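Tustden Snack Packing Set – Data Card

Summary
The Tustden set contains 1704 demonstrations of packets being placed upright in a tray. It was gathered at the Bundton site for training two-handed manipulation policies. The maintainer is Ravindra Katiyar.

Collection
Operators work at a table with one hand-held gripper in each hand. A session lasts up to 4 hours, and operators may stop at any time. The starting positions of the tray and the packets are changed between demonstrations. Packets that split or leak are taken out of use.

Contents
Each demonstration holds the video, the position of both grippers and the opening of the jaws, together with a short task label. Labels follow the Liew naming scheme, version 2. Demonstrations in which a packet was dropped are kept and marked as such.

Known limits
All recordings were made at Bundton. Soft packets are well covered – rigid boxes are not. Users who need boxes should refer to the Dromden set.
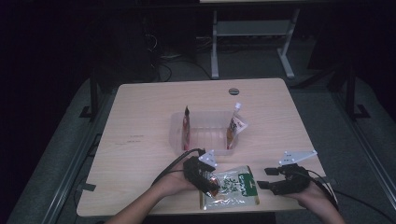
May the set be used to train a policy for a robot with a single arm?
Only with care, as many demonstrations rely on both hands, and these should be filtered out by task label first.

Corrections
Errors in labels should be reported to the maintainer with the demonstration number. Corrected labels are released each July.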